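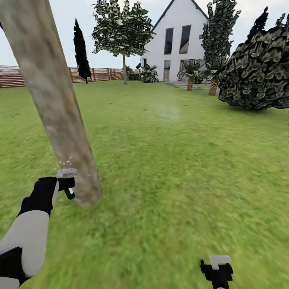
Back lawn looking toward the house, leaning trunk at left. Grass color patchy.

June 29, 2020

Kellex soil meter, day 3 of the side-by-side. Still don't trust it. Two readings from the same hole, probe pulled and pushed back in: 600, then 644. The leaflet calls that "within normal variation" and never says normal for what. No units on the display either.

Clevovar feed went on the east strip last week at label rate. West strip got plain water, same volume, same hour. I can't tell them apart by eye. The bag says visible greening in days. Maybe, but the whole lawn was uneven before we started and I wouldn't bet lunch on picking the fed half.

Somebody wrote "east looks better" on the whiteboard. Better than what? We have no before score. My fault as much as anyone's. From now on, score both strips blind, clippings in plain bags, before looking at the meter.

Trivgate timer ran its full cycle overnight, or says it did. Put tuna cans out tonight and measure the water. Don't copy the number off the dial.

Bhutto plot: leave alone until October. Too shady to compare with anything.

To do: new batteries in the meter, repeat both holes, find the receipt.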